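Gosselin hand-held grippers, the pair: was it worth the money?

I'd been putting off this purchase since last March, when Kwan-ho Chiu and I sat down to plan the year's equipment and found that a proper arm would eat the whole budget (and then some!). So we went for a pair of Gosselin hand-helds instead, £2821 with the marker cubes included, plus £291 for the spare fingers and a carry case I'm still not convinced we needed.

First impressions were good. They're comfy enough, though my wrists do grumble after a long morning, and swapping the fingers over is a two-minute job once you've lost your fear of snapping something. We've got 37 tasks on our list, mostly picking up and putting down household bits, and I'd say the grippers suit nearly all of them.
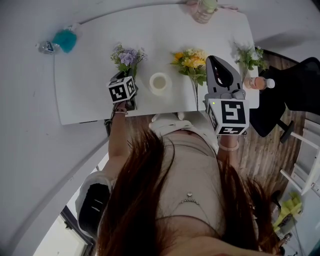
One in each hand, with the artificial flowers and the tape on the table.

My main moan is the paperwork. The quote from Mornico came in at £1924 and left out the cubes, so do check what's in the price before you get your hopes up! Joana Peixoto spotted it, thank goodness, or I'd have been back asking for more cash.

Would I buy them again? Yes, but I'd skip the case and put that money towards a second set of cubes. Four stars from me, and I'll add a note here once we've had the first service bill.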